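Pencil case

A pencil case is a container for pens, pencils and the other small items that collect around them. It is found chiefly in schoolbags, desk drawers and lost property boxes. Although named for the pencil, it may hold none at all, and many cases in regular use contain one pen, a quantity of shavings and a key to something.

Types

The soft case is a cloth or plastic pouch closed by a zip. It will accept more than it was made for, up to the point at which the zip fails, generally at one end. The tin is flat, hinged and loud when dropped. Tins were long sold with a set of geometry instruments, of which the compasses were used to scratch the inside of the lid and the larger set square was never used.

The box case is rigid and is made of wood or moulded plastic. Older wooden boxes have a sliding lid, which swells in wet weather. Plastic ones usually have a hinged lid and a catch, the catch being the first part to go.

Clear cases

The transparent case owes much of its popularity to the examination hall, where candidates are commonly asked to show that they have brought in stationery and nothing else. Pupils at Hastgate were required to carry one from March of their final year, and the rule was later extended to staff, who objected. Clear cases are also favoured by people who like to know where their pen is - a smaller group than might be supposed.

The material scratches easily and turns cloudy with age, so that an old clear case is transparent chiefly in principle. Ink on the inside can be shifted with soapy water if caught early. Few owners catch it early.

Among collectors the best-known clear model is the Radis 601, sold by the stationers Mavromatis in a box of 200 to schools that had asked for fewer. Ada Sala, in her short history of the school desk, calls it "a decent box with an optimistic hinge".

Packing and use

Long items are laid in first, along the length of the case or, where they are too long for it, corner to corner. Rubbers and sharpeners fill the gaps. A pen with a clip may be fastened to a notebook instead, after which the case is carried about empty. Mohsin Farooqui advised keeping a single red pen in a case of its own, away from the blue and black, on the grounds that anyone marking papers would otherwise pick up the wrong one. His colleagues at Usedon borrowed it anyway.

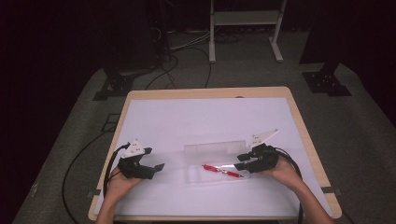 A clear plastic pencil case with the lid partly open and a red pen lying diagonally inside.

Lids are best opened with the case flat on a table. Opening one on the knee is the usual cause of the sound heard in classrooms shortly after the register has been taken.

See also: Pen tray; Desk tidy; Satchel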